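House rules for the vacuum task, take 3

Quick one tonight, typing this before bed so forgive the mess. Said Saturday I'd write up what we settled on for the floor runs at Tolton. Rev 3 of the sheet. The first two were mine and they were bad – too long, and half of it was stuff you'd only know if you'd read the Manik task spec already.

So. What stays.

Walk the floor before the arms go live. Cords, socks, anything thin. Loose paper gets logged, not picked up, if it was there when the run was set. I keep getting asked this. If you tidy before the run you've changed the task and the log is worthless. Write it down, leave it.

One hand on the tool, other hand parked where the operator can see it. Parked means not touching anything. Not resting on the wand, not "helping". Trilach wanted both hands on for heavier vacuums and I get the argument, but we tried it and the free hand ends up fighting the other one on every turn. Seo's sheet says the same as ours now, so at least two of us agree.

Floor head stays flat. If it lifts, stop the stroke, set it down, start the stroke again. No dragging it back down mid push. This is the one people skip.

Furniture gets a margin of 200 mm on the first pass. Second pass you can go in closer, slow. Beds are the worst for this becuase of whatever is hanging off them.

E-stop in a person's hand, not on the table, not in a pocket. Same person the whole run. No swapping halfway so someone can get coffee (yes, this happened, run 3723, it's in the notes).

Dirt. We argued over this forever. My rule: a run is "done" when the path is covered, and "clean" is a seperate box that a human ticks after looking at the floor from standing height. Two boxes. Don't merge them. The old form had one box and everybody read it differently.

Still open – what to do about marks that a vacuum was never going to shift. Scuffs and so on. Right now they go under "other" and that column is a dumping ground. Ideas welcome.

Ok bed. Sheet goes up on the shared drive tomorrow, old ones come down.

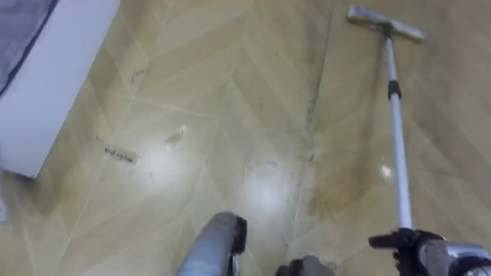
Comment from a reader:
Two boxes is right, we did the same last January and the arguments mostly stopped. I'd push back on the standing height thing though. Glare hides a lot from up there. Ask for a second look from a crouch, off to one side, and put the person's initials next to it. For the scuffs, could you mark them before the run as "existing" and leave them out of the clean check completely?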